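List: handheld-rigs
Subject: Re: Budgeting a second pair of hand-held grippers (finger pads, markers, desk time)
From: Ánh Kim
To: handheld-rigs

On Wednesday, Nga Lương wrote:

> We have one pair in use and have been told we can put in for a
> second in the January round. Questions for anyone who has already
> done this:
>
> 1. Is it better to ask for a full second pair, or for one spare
> gripper plus parts? Purchasing wants a single line and a single
> supplier if possible. Fleteck quotes pairs only. Anozie will split
> a pair but charges for calibration on each unit.
>
> 2. What do you allow for finger pads per unit? The Fleteck sheet
> says to replace at 300 hours of use. That seems high to me for
> ribbed pads on cardboard, but I have no figures of my own.
>
> 3. Do the marker cubes belong under equipment or consumables? Ours
> were printed in house and I can't find what we paid for the
> blanks.
>
> 4. Did you budget for furniture? We were going to use whatever
> desks are free.
>
> Nga

Nga,

Taking these in order, with the caveat that our numbers come from one site and one task family (pick up small boxed goods, place in open shelving, clear the shelf, repeat).

1. Ask for the full pair. We went the other way last time and bought a single spare from Anozie. The unit is fine. The trouble is that the spare came from a later batch, the opening stroke differed slightly from the two we had, and every session recorded with a mixed pair needed its own calibration file. Two of our sessions were processed with the wrong one before it was caught. The staff time spent on that exceeded the saving on the unit. If Fleteck will only sell pairs, let them.

If purchasing insists on one line, put the pads and cube blanks on the same quote as accessories. Fleteck will do this if you ask before the quote is issued. They will not amend afterward, and you will end up with a second purchase order and a second delivery charge.

2. We replace at 100 hours, not 300. The pads still close at that point, but the ribs on the inner faces are worn enough that a smooth carton starts to rotate in the jaws. Total logged use across the Cullodano work so far is 972 hours on the older pair, so there is some basis for the figure. Log hours per gripper and not per pair. The right one wears faster for us, most operators being right-handed.

Budget pads in sets. A set that has been split between two grippers is hard to match up again later.

3. Consumables. The gripper itself is equipment, the cube is not. A chipped corner or a scuffed face means a new cube, and you do not want to go through asset disposal for that. Buy blanks with the mounting plate already bonded. The ones we glued ourselves shifted, and a cube that has shifted by an amount you can't see will still show up in the pose estimate.

4. Yes, and I would argue for it harder than for anything else on your list. A desk with a hutch or a cubby unit with open compartments gives you far more distinct reach heights per square foot than a bare table. You also need enough floor in front of it for the operator to step back with both arms extended. Free desks are free until their owners come back.

Two pictures from the current setup, to give you the scale of furniture I mean:
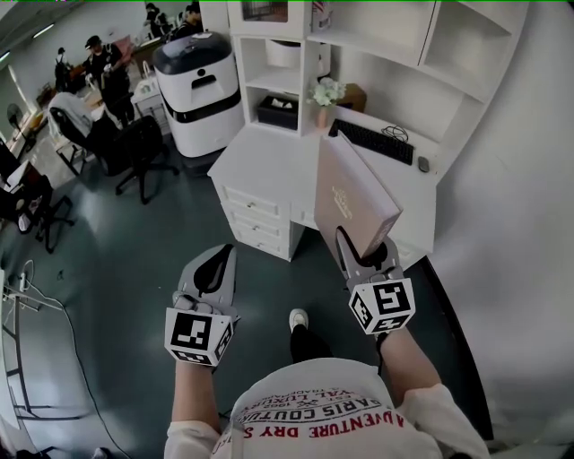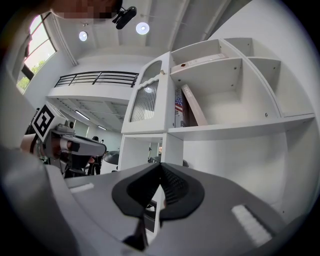
Paired grippers with marker cubes, white shelving. First: pink box held in the right gripper at the desk hutch. Second: taken from a gripper, black ribbed pads at the bottom, cubby unit at right.

Some planning points that follow from the second one in particular.

The view from the tool is very wide. Ceiling lights, windows and whatever is going on in the rest of the room will be in your data whether you planned for them or not. We had to add a line for face pixelation, which we had not costed in the first year. Put it in now. It scales with recorded hours and with how many people share the room, so get an estimate for the room you will use and not for an empty one.

Light is the other item. Where there is a tall window, morning and afternoon recordings do not match. Decide whether you want that variation. If you do, it costs nothing. If you don't, blinds have to come from somewhere, and in our building they come from facilities with a long lead time.

On cubby units: buy flat-pack, assemble before the grippers arrive, and leave the compartments mostly empty at the start. Stock for the shelves should be a separate small line. We use boxes in a few sizes, a few books, and ordinary desk items. Small cartons with printed faces are worth having in quantity, since the edges go soft after repeated gripping and a crushed carton behaves like a different object. Ours are written off in batches.

What I would put in for, in your position:

Equipment
- One matched pair of grippers, single supplier, same batch, calibration included
- One storage case with separate cutouts for each unit (the Cemo case fits with the cubes mounted; check this against your cube size before ordering)

Consumables
- Pad sets on a 100-hour replacement interval, counted per gripper
- Cube blanks with bonded plates, at least one full spare set per pair
- Cartons and small goods for handling

Furniture
- One desk with hutch
- One cubby unit

Services
- Pixelation, per recorded hour
- One recalibration visit in the year, or the travel to send the units out

Contingency
- Shipping on returns. Anozie charges both ways, Fleteck one way.

The item most likely to be struck out is the recalibration visit. I would let the storage case go before that.

Two questions back to you. How many operators will share the second pair? Handle fit matters more than I expected. The housing is the same for everybody, and people with small hands tire sooner, which shortens sessions and moves your cost per hour. Also, is your 300-hour figure from the current Fleteck sheet or the older one? Mine has the same number but gives a test material of foam blocks, and I would like to know whether they have changed the wording.

I can send our hours log with the operator names removed. It is a plain spreadsheet, one row per gripper per session, with pad changes marked in the last column. Reply off list if you want it before your deadline.

Ánh Kim

_______________________________________________
handheld-rigs mailing list
To unsubscribe, send a blank message with "unsubscribe" in the subject line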